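Teaching the hedge schools without the hedge

Ita Kavanagh
Sun 21 March
Hello all, I've been turning this over since December and I'd love some other heads on it. I help with the local history evenings, and the next block is on the hedge schools. Everybody arrives with the same picture: ragged children in a ditch, one Latin genius in a torn coat, a lookout up a tree. It's a lovely picture and I grew up on it! But so many of these schools met in barns and cabins and somebody's back kitchen, and the parents were paying for them. How do you let people down gently without spoiling the evening?
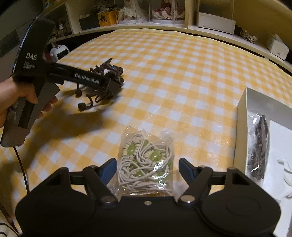
Fees are where I'd like to begin, because a family scraping together pennies for reading (and a bit more for writing, and more again for sums) tells you such a lot about what they wanted for their children. My plan is to have people sit in small groups and argue it out as parents, what they'd pay for and what they'd let go. I'm drafting it all at the table with the yellow-and-white gingham on it, and I keep thinking a kitchen table is a better stage for this story than any ditch.

Declan Mac Mathúna
Lovely idea, Ita, but I'd be slow to throw out the ditch altogether. My grandmother had a story of lessons in the open air, handed down to her, and I don't think we get to wave that away for want of paper. Ordinary people didn't leave much paper.

Ita Kavanagh
Ah now, I wouldn't wave away anybody's grandmother! I only mean it can't be the whole of it. Maybe I'll put a story like hers beside an account of a school in a barn and let people chew on the two of them together. 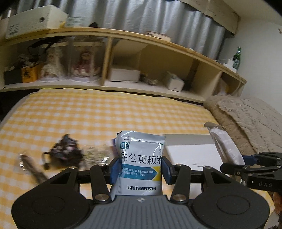 Malachy Ó Riain
I'm with Ita on the barns, though I'd go further and drop the word "hedge" from the title. Once it's on the poster you've lost them.

Declan Mac Mathúna
And who'd come out on a wet night for "Fee-Paying Schools in Outbuildings"? Keep the hedge, Malachy, and do your arguing once they're in their seats.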